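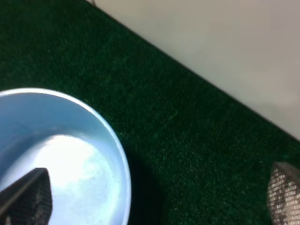

Is "plant-based" just another label?

The woman who runs the Vondine lunch counter has not eaten meat for 11 years, and she is tired of being sold things because of it. "Every week a rep rings me about a new burger," she says. "I ask what's in it and he tells me about the planet. I asked what's in it."

She stopped stocking one brand, Grulmont, after reading the back of the box properly. The price bothered her too. "It cost me nearly 5 pounds for 2 patties. You can buy a lot of lentils for that."

I put it to her that people have to start somewhere, and that a fake sausage may well beat a real one. She half agrees. "Fine, if it replaces something. My customers were having it on top of the bacon."

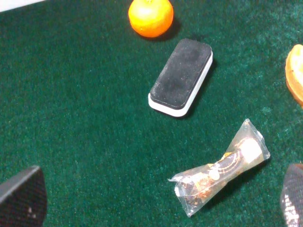

What she makes of the pledge

Droltel, the office block across the road, asked its staff to give up meat for February, and 185 of them signed. She saw no great rush at lunchtime. "A signature is easy - ask me how many were still at it in March." I did ask. She doesn't know, and she doubts Droltel does either, as there was no follow-up that she heard of.

She is no kinder about her own side. The leaflets handed out at the Tiongson food fair were, in her words, "all big numbers and no footnotes". She wanted to know where the water figures came from and was pointed to another leaflet.

So why carry on? "I don't like how the animals are kept. I've seen a shed. I don't need a leaflet for that."
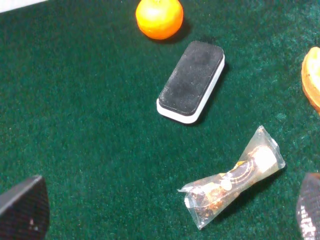

An orange and a packet snack, both meat-free as far as we know.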